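I've been poking at the Bramell gripper simulator since December, mostly after the kids are in bed, and I reckon I've finally got enough to say about it. It's $80 for a home licence, which is less than I paid for the Nonico one (and I never got that to install).
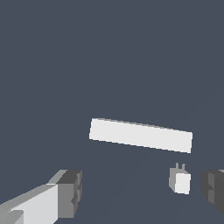 Page 8

You get a two-fingered gripper, a long white bar and a little block with two prongs like a wall plug, all on a dark slate-blue background. Plain as a bread board! The colours don't bother me one bit – my old laptop gets to keep its fan quiet. What I do miss is a shadow under things, as judging depth from the gripper view is a proper guessing game.

Giuliana Pacheco put me on to the close-up view for lining up the fingers either side of the block, 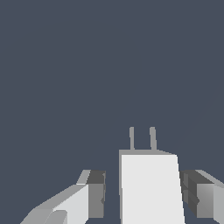

and that's where I spend most of my time now. The manual is a bit of a slog at 70 pages, with the keyboard shortcuts tucked away at the very back, and I'd love a proper undo. Support was lovely though – Yeison Arboleda answered my email the same arvo.

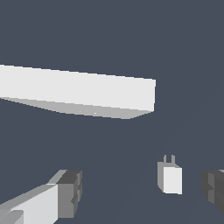
Fingers open, plug-shaped block between them, white bar further up.

Would I buy it again? Yep, at that price. Wait for a sale if you only want a weekend's fiddling.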